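Rucksack aus Polyester waschen, ohne dass die Beschichtung abgeht?

Gefragt von Erkero am 16. Juli 2019

Hallo, ich habe einen Stoffrucksack, den ich täglich zur Arbeit mitnehme. Am Rücken und an den Gurten haben sich Schweißränder gebildet, und er riecht auch nicht mehr gut. Im Etikett steht nur „Handwäsche“. Kann ich ihn trotzdem bei 30 Grad in die Maschine geben? Innen ist er beschichtet, und ich habe Angst, dass sich das ablöst. Im September will ich damit eine Woche wandern, bis dahin sollte er wieder brauchbar sein.

3 Antworten

Tralitz
Nicht in die Maschine. Badewanne oder große Schüssel, lauwarmes Wasser, etwas Feinwaschmittel, kein Weichspüler. Vorher alle Taschen leeren und die Krümel ausschütteln. Etwa eine halbe Stunde einweichen, die Ränder mit einer weichen Bürste bearbeiten, dann mehrmals ausspülen — bei mir waren es vier Durchgänge. Nicht auswringen. Kopfüber aufhängen, alle Reißverschlüsse offen, nicht in die pralle Sonne. Die Polster brauchen gut zwei Tage.

Bretness
Meiner war schon öfter in der Maschine, im Kissenbezug, Schonprogramm ohne Schleudern. Ist nichts passiert.

Pandey
Wenn die Beschichtung innen schon klebt oder bröselt, hilft Waschen nicht mehr, die löst sich dann sowieso. Also erst innen nachfühlen. Für die Wanderung würde ich neu imprägnieren, das Spray kommt auf den trockenen Stoff. Eine Dose mit 200 ml reicht für einen Tagesrucksack. Reißverschlüsse vorher abkleben.

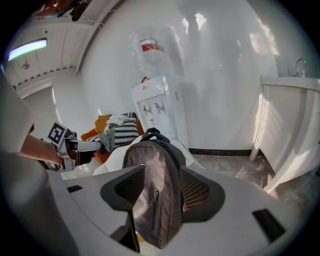 Grauer Stoffrucksack mit Trageschlaufe und Reißverschluss vorn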